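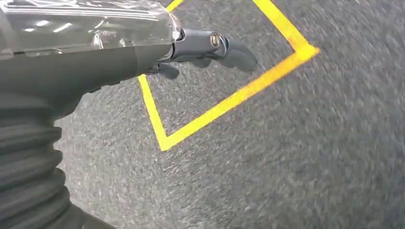 Clear plastic wrap over the upper part of the arm.

It is now February and I am wearing the knee brace for the sixth week, so I want to write what I learned, mostly for my cousin in Irside who will get the same one.

My first brace was the soft sleeve from the pharmacy. It was comfortable, but it rolled down each time I climbed the stairs. My physiotherapist, Humaira Virk, measured my leg in two places and ordered a hinged one, the Tarar, in a medium. I paid 538 for it and the insurance returned nothing — I am still writing letters to them.

The first days were not easy. The lower strap rubbed behind my knee and I had a red line there every evening. Humaira told me to close the straps from the bottom to the top, with the knee a little bent, and I had always done the opposite. After this the brace stayed in its place and the red line was gone in four days.

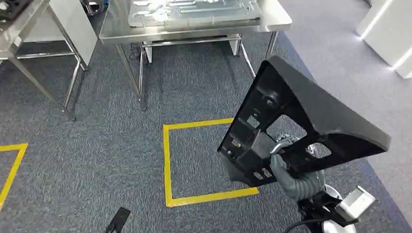

The back of a black chair backrest, with its openings.

I walk 800 steps in the morning and 600 before dinner. Last week I tried to do all of it at one time and my knee was swollen at night, so I went back to two walks.

The liner I wash by hand with mild soap. It needs a whole night to dry, and I bought a second one for this reason. The hinge screws should be checked also — one of mine was loose already in the third week.

My next appointment is at 9:30 in the morning and I will ask if I can sleep without it.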